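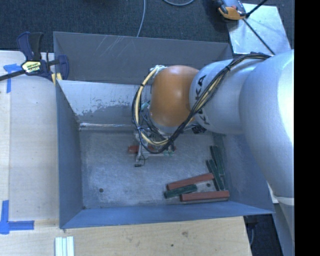

Injury Screening in Recruits and Athletes
Handout 2: What a movement screen can and can't tell you
Instructor: Dwynwen Pumphrey
Lab questions to Ramesh Pandey, during posted hours only

Read before the seminar. Bring a calculator, or a phone with the games closed.

1. The claim

The sales pitch for movement screening goes like this. Have people squat, lunge, hop and balance. Score them. Those with low scores move badly, people who move badly get hurt, so pull the low scorers aside and give them corrective exercises. Injuries drop.

There are four separate claims in that paragraph and most of the studies you'll be handed test one of them, usually the easiest. Keep them apart in your notes:

a. The score is repeatable.
b. The score is related to later injury.
c. The relation is strong enough to sort individuals.
d. Acting on the score reduces injury.

A paper that shows (b) will often write its last paragraph as if it had shown (d). Watch for this. I take points off when you repeat it.

2. The Gwynne cohort

We'll use this one all term. It's a class data set of 300 recruits, screened in the first week with the Kornari screen (seven tasks, total score) and followed through basic training. An injury means any lower-limb complaint that led to a missed training day. Note that definition. A recruit who limps through without reporting is counted as healthy, and plenty of recruits have good reasons to keep quiet.

Over the training period, 63 recruits were injured. That's 21 percent, or roughly one in five.

Low scorers were injured more often than high scorers, and the difference passed the usual significance test. Fine. So (b) holds in this cohort. Now look at the spread of scores in the two groups, which is on your worksheet. The injured and uninjured groups overlap across most of the range. Pick any cutoff you like and you'll miss many people who get hurt and flag many who don't.

Two group averages can differ and still be useless for deciding what to do with the person standing in front of you. If you remember one thing from this handout, I'd like it to be that.

3. Where did the cutoff come from?

The cutoff in the Gwynne report is 13. Ask how they got it. They tried every possible value and kept the one that separated the groups best, in the same recruits they then used to report how well it worked. Of course it worked. It was picked because it did.

A fair test takes the cutoff to a new group and leaves it alone. When you read a screening paper, look for a second sample. If there isn't one, treat the reported accuracy as a best case and expect it to shrink.

4. What else predicts injury?

Before you credit the screen, check what cheap information does. In recruit studies the usual candidates are previous injury, slow run time at entry, smoking, and a fast rise in weekly mileage. Two of those can be had by asking. One is controlled by the people who write the training schedule, and it tends to get less attention than ankle stiffness does.

The question to ask is what the screen adds once you already know these things. Many papers skip it.

5. Wearables

You'll see the Anusard insole and the Hurkico hip sensor in the reading. Both produce a great deal of data and a colored risk rating. Neither paper explains how the rating is calculated. I'm not saying the devices don't work. I'm saying you can't tell from what's been published, and neither can I. More decimal places don't fix a vague outcome measure.

Loading measured in a lab hop and loading on a march with a pack, tired, in someone else's idea of good boots, are different things. Be careful about moving from one to the other.

6. So is screening worthless?

No. A screen can turn up pain that a recruit hasn't mentioned, and pain on a task deserves a proper exam. It can give a coach a starting point. What I object to is the word "predict" on the brochure.

For (d) you need a trial: some units screened and treated, some not, injuries counted the same way in both. There are fewer of these than you'd expect given how long people have been selling the clinics.

For seminar

Using the worksheet, work out how many flagged recruits were never injured. Then move the cutoff up one point and do it again.

Write one paragraph on how under-reporting might change the result, and in which direction. "It could affect the results" gets no credit.

Worksheets are due 22nd December, on paper, in the box outside the lab.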